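From the Tundthorpe Table Tennis and Games Club newsletter

Hall news, quick one

Sorry this is short, dinner in an hour and I still have potatoes to do. Dec 25, 2019 and yes I am writing the newsletter. Anyway.

The heating. Fixed, mostly. The Egilsson people came back out, replaced the valve, sent a bill for 1,294. More than 175 of that was the call-out. We've asked them to look at it again. Wear a sweater in January until we hear.

Dues. Same as last year. Cash or check, in the envelope, name ON the envelope please. Two came in last month with nothing written on them and I still don't know who they're from. If you paid and I've been bugging you, sorry, tell me.

League. We drew with Proketti, lost to Lilero, should have won that one. Ottmar Pfeiffer took his first set since the knee and got a proper cheer. Next home match is in January, date to follow once Lilero confirm there end. We need six players plus somebody to score. Scoring is easy, you sit down the whole time.

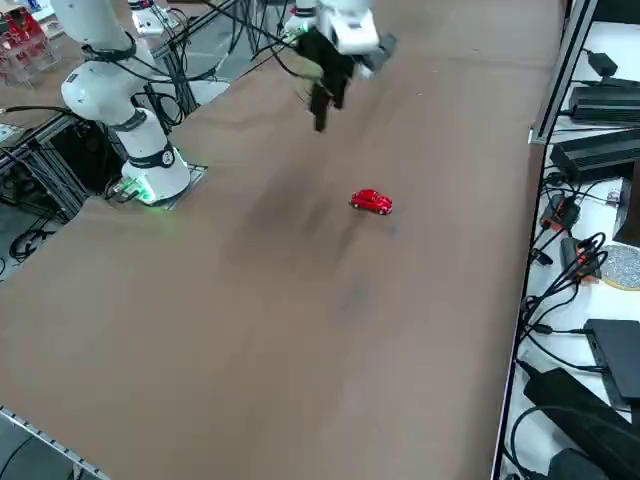 Board game night moves to the side room for the new year, doors at the usual time, bring a game or just turn up. Long games start first, so if you want in on one of those don't be late. Snacks welcome but put a cloth down under drinks and anything greasy. A brown tabletop hides a lot but you can still see the dark smudge across the middle of that one, and there are scuffs too, and I'd like it not to get worse. Coasters are in the drawer by the sink. Card players, same goes for you.

Lost property: one gray glove, a kids water bottle, reading glasses in a soft case. All in the box under the coat hooks. Going to the thrift store at the end of January if not claimed.

Keys. Whoever has the second set, please drop it back befor the first match. Potatoes now. Happy holidays all.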